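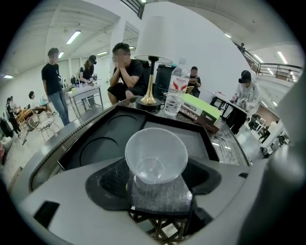 Set the refreshment station up before the first person arrives, and leave it alone for the rest of the session except for the two refills listed further down. The procedure covers a single table in a meeting or waiting room at Tokell, serving up to 12 people with cold water and one hot drink. It assumes a moulded tray with recesses. A black tray with two circular recesses on the left half, one larger than the other, and a flat rectangular recess on the right is suitable, and a clear plastic cup with a tapered body is the standard cup throughout.

## Before you start

You will need:

- one recessed tray with a raised rim
- clear tapered cups, one sleeve
- bottled water, capped
- a table lamp with a small round base
- one box of tea or coffee, labelled on the side
- two dry cloths

The stockroom at Irnitz held 3,485 cups at the March count. Take a full sleeve and sign for it. Part sleeves go to the Vainio floor.

## Placing the tray

1. Wipe the table and dry it. A damp surface lets the tray creep.
2. Set the tray parallel to the long edge of the table, with the circular recesses on the left.
3. Press each corner in turn. If one lifts, turn the tray end for end and try again before looking for packing.
4. Leave a hand's width clear behind the tray for the lamp and the box.

The larger recess takes the jug. The smaller one takes the sugar pot, or stays free if sugar is served in sachets. Keep the flat recess for spoons and napkins - it has no drainage, and standing liquid will spread across the whole surface.

## Lamp, bottles and box

Stand the lamp behind the middle of the tray. Route the cable away from the side people approach from, and tape it at the table edge. Bottles go to the right of the lamp with labels facing out. The box goes at the far right, on its side if the shelf above is low.

Do not stand anything on the tray rim. It is not flat enough to take a base of any size.

## Cups

Handle cups by the lower half only. Put out six, rims up, in front of the tray, and keep the remainder in the sleeve. Check each rim against the light for splits and discard any that show one. These cups are for cold drinks. Hot drinks are served in the china mugs from the Trulov cupboard.

Fill to 192 ml where water is poured in advance. Cups filled higher than this tend to flex when lifted.

## Refills

Refill once at the midpoint and once in the last half hour. Replace cups first, then water, then napkins. If the flat recess is wet, empty it and dry it before restocking.

## Clearing

Remove liquids first, then the lamp, then the tray. Wash the tray by hand in warm water and store it upright in room 307. Report cracked trays to Prasanna Herath, and shortages to Josefien Wuyts on extension 419.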